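The Drawer of Small Things

Why half the country is keeping screws it will never use

My late aunt left me a sideboard, a debt to the milkman and a tobacco tin of screws. The sideboard went to a charity shop in Esumdale and the milkman was paid. The tin has moved house with me three times. I have opened it perhaps once a year, always in hope, and I have never found in it a screw of the right size.

I used to think this was a private failing. Then I began asking people what they kept, and found that almost everyone over thirty has a tin, a jar, a drawer or, in the worst cases, a shed. They will tell you they are not hoarders. Hoarders keep newspapers. What they have is spares.

The spare is a peculiar sort of possession. It has no use today and was not bought on purpose. It arrived in a small plastic bag, taped to the inside of something else, and the instructions said nothing about it. A bookcase goes up, stands fairly straight, and there on the carpet lie two pegs and a bolt. Were they extra? Was the bookcase meant to have them? You push the bookcase, which moves slightly more than you would like, and put the bolt in the drawer.

In this way the nation's drawers fill. A reader survey run by Onuoha, the hardware chain with the green vans, drew 2,767 replies last spring, and of those 1,814 admitted to keeping a container of fixings whose purpose they could not name. I suspect the remainder were lying, or had only just moved in. The same survey asked how long the oldest item had been there. The commonest answer was "since before the children", which the shop, to its credit, printed as given.

There are class divisions. At the bottom is the loose drawer, where the screws mingle with dead batteries, takeaway menus and a key to a suitcase. Above that comes the jam jar, which suggests a person who means well. Then the jars with their lids nailed under a shelf, so that each unscrews into the hand, an arrangement that turns up in grandfathers' garages everywhere and must be passed on in the blood. And at the very top is the cabinet of little clear drawers, labelled.

I bought one of those. It was made by Celtine, it had 21 drawers and it cost more than every screw I have ever owned. I spent a wet afternoon sorting. By teatime I had filled 8 drawers with things I could identify, and the rest of the tin lay on the table in a heap that belonged to no family at all. There was a brass hook. There was a rubber foot from an appliance that has presumably been limping ever since. I labelled a drawer Misc, tipped the lot in, and had thereby rebuilt my aunt's tobacco tin at considerable expense.

The sensible advice, which you will find in any book about tidying, is to throw it all out. If you need a screw, buy a screw. I have tried this. The trouble is that screws are sold in boxes of a great many, so that to get the one you want you must take home a large new supply of spares. The man who throws out his tin on the first of June will have a better tin by Christmas.

There is also the matter of the thing that breaks. Our Fuso toaster lost a screw from its base in March, and the makers, when I rang, offered me a new toaster at a modest discount. They did not sell screws. They seemed puzzled that I should want one. A joint needs a pin and a hinge needs its bit of hardware, and the price of the part has very little to do with how badly you are stuck without it.

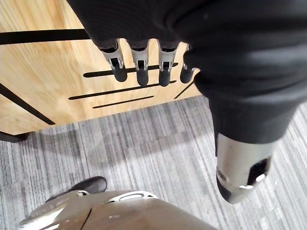
It's the sorting I can't forgive, one reader wrote in after I raised the matter in a shorter column earlier this year. My husband knew where everything was when it was in a biscuit tin, and now that it's labelled he has to ask me. She added that she had since bought him another biscuit tin, empty, and that it was filling nicely.

I took this as encouragement. The toaster, meanwhile, stood on the worktop with one corner propped on a folded beer mat, and I went through the Misc drawer with a torch. I found a screw that very nearly fitted. It was slightly too long and plainly intended for a door. I put it in with a bit of the beer mat as a washer, and it has held since Easter.

That leaves the beer mat, most of it, and I can't see any point in throwing away a perfectly good beer mat. It's in the drawer under Misc. I haven't done a label yet.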